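08/05/2018
Bench notebook, tidying task, continued from p. 31

Aim for the day: settle whether the pushing policy is good enough to go into the chores report as "works", "works with supervision" or "does not work". Stellan Fjeld wants one word per task for the Drostance people. My draft word is "supervision" and I spent the day trying to move it in either direction.

Background for whoever picks this up. The report covers chores in two groups. Household: clearing a table, sorting a cutlery drawer, wiping down, putting small toys away. Shop floor: clearing swarf, returning parts to bins, squaring up stock before a cut. Nearly all of them break down into finding an object, moving it without disturbing its neighbours, and knowing when to stop. The blocks on the board stand in for the first two. They say little about the third.

Morning. Power up at the usual time. Arm homed on second attempt; the first stopped on joint 4 with the same following error as last week. Eklund replaced the cable but the connector is still the old one. Have written this on the fault sheet again.

Camera calibration checked against the marker. Residual acceptable. Lamp over the bench left off, blinds half down. With the lamp on, the detector loses yellow against the pale board. This has been known since the board was fitted and it should be stated in the report, as a kitchen worktop in maple or beech would do the same thing and nobody at home will lower the blinds for a machine.

Run set A: push a named block to a named neighbour. Instructions typed, one sentence each. Limit of 12 seconds per instruction, then a stop and retract.

Notes on set A:
Cylinders slide well when pushed through the middle. If the finger arrives off centre they turn and roll round the contact point, and the controller chases them. It recovers more often than I would have guessed, but the path is ugly and it takes up most of the time limit.
Stars are poor. The points catch the finger, which helps for a straight push and is a nuisance on retract. Twice the block came back with the finger for a short distance.
Cube is fine on a face, bad on a corner. The policy does not appear to choose the face. It takes whichever side is nearest.
Heart is worse than the cube and better than the stars. The notch is useful if the finger happens to find it.
Hexagon gave no trouble.

Language side. "Push the red star to the blue cube" is reliable. "Move the star next to the cube" is not, there being a star in two colours, and the system picks one without asking. A person would ask. For the report I would count this as a failure even when it picks the one I had in mind. Changed the log sheet so that a lucky guess has its own column.

Stellan objected to this at lunch. His view is that a child told to put the star away would also just take one. My view is that a child gets told off and learns. Left open.

Training data. The current policy had 4,000 demonstrations, the one before it 2,000. The gain between them is visible in straight pushes and hard to find anywhere else. I do not think a further 1,000 of the same kind will help. If Hiris can give us operator time I would rather spend it on recoveries: start from a bad contact and get out of it. Have asked. No reply so far.

Run set B: group by colour from a spread layout, no further instructions. Reset by hand between runs, blocks placed in two loose rows across the back half of the board and the front half left clear as working space.

Set B is where it stops looking like a chore done and starts looking like a chore in progress for ever. The first pair is usually quick. After that the arm spends its effort on blocks that are already near enough together, nudging them apart and closing them up again. There is no rule for "done" and the policy has not picked one up from the demonstrations, which were all cut by the operator pressing a key. So the stop was never in the data. 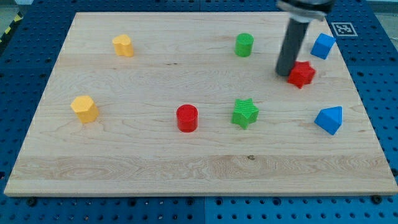 Second problem with set B is approach height. The finger comes down close beside its target, and with two blocks near each other the clearance on the other side is small. One descent landed on top of a block and tripped the force limit. The limit did its job and the block was unmarked. Raised the transit height slightly and slowed the last part of the descent. This costs time on every move, and a person clearing the same board by hand would have finished before the first push.

Comparison with the Grultusden unit, for the shop floor section. Theirs uses suction and a fixed tray and returns parts to bins all shift. It is not cleverer than ours. The parts arrive the same way up and the tray does not move. I would give it "works" and say in the same sentence that somebody has to load the tray. Ours takes the blocks as they lie and gets "works with supervision" for single named pushes.

Proposed wording, to be argued over:
Single object, named clearly: works with supervision.
Single object, named loosely: does not work.
Grouping, several objects: does not work, for want of a stopping rule.
Anything wet, soft or stacked: not tried.

To do:
Write a crude stop test from block spacing and run set B again with it. Keep it out of the policy so the two can be judged apart.
Joint 4 connector. Chase Eklund.
Repeat the star pushes with a slower retract.
Try the lamp with a paper diffuser before giving up on it.
Send Stellan the log sheet with the new column.

Arm parked, air off, logs copied to the shared drive under set A and set B. The third file in set B is short; I stopped that run by hand.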